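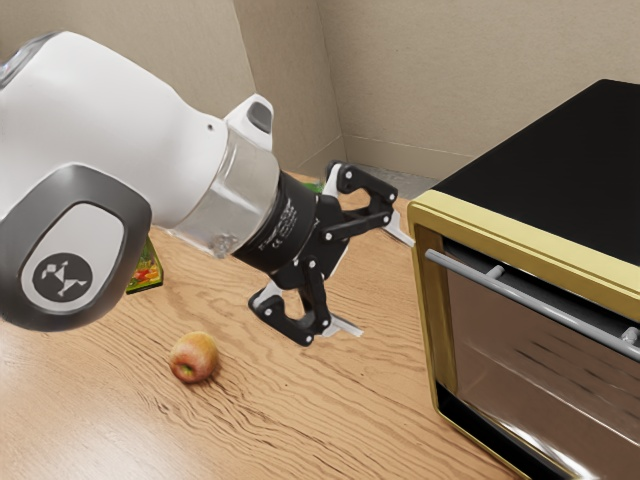 For years, household robot testing ran on a simple question: did the door open or not? Eldana Abdella thinks that question has done a lot of harm, and the Kilska guideline, which her team at Witon finished drafting this summer, is her wonderfully stubborn reply. It spends its first eleven pages on the stretch before contact. Take a toaster oven with a long silver bar for a handle, held off the glass on two short mounts, and a gripper waiting in front of it with both fingers spread and nothing between them. Most labs would start the clock later than that. Kilska starts it right there, and asks for the hand's position, the width of the opening and the clearance to every hard edge before the arm is allowed to go any closer.

I love this document, and I didn't expect to love a document. It's written in plain sentences! Rule 3 reads, in full, "Stop where you can still change your mind." Abdella fought for that wording through several rounds of edits, and the engineers at Negussie, who build test kitchens in simulation, now quote it at each other over lunch.

The numbers are short too. Final approach to any handle is capped at 40 millimeters per second. A task needs 600 simulated trials before it can move to real hardware, with the starting pose changed every time, and the failures have to be published next to the successes. Negussie's first full submission came to 2,106 trials, and Abdella read the failure notes from start to finish on a train to Clerkholm.

What she kept finding was trim. Handles get all the attention, but the raised border of a door is what a fingertip meets first when the approach is a little off. So the current draft treats trim as its own surface with its own clearance, and asks testers to log the nearest fingertip to it separately from the nearest fingertip to the handle. With the upper pad almost at the gold edge, right by the left handle mount, those are two very different readings.
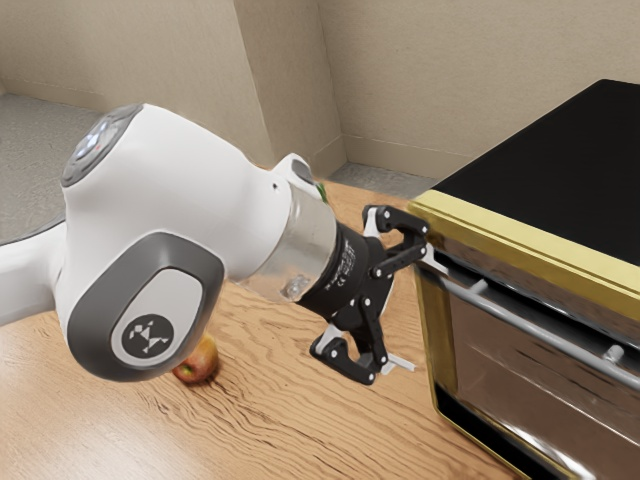

Leave the apple on the table

My favorite section covers clutter. A bare table makes for flattering scores, so Kilska wants ordinary things left out, fruit included, and wants them to stay put for the whole run. Anything under the arm counts, even if the arm never goes near it. Bump it and the trial is marked as a disturbance, however nicely the door swings.

Labs can send comments on the draft through October. Abdella is hoping for long ones, especially from people who disagree with her about trim.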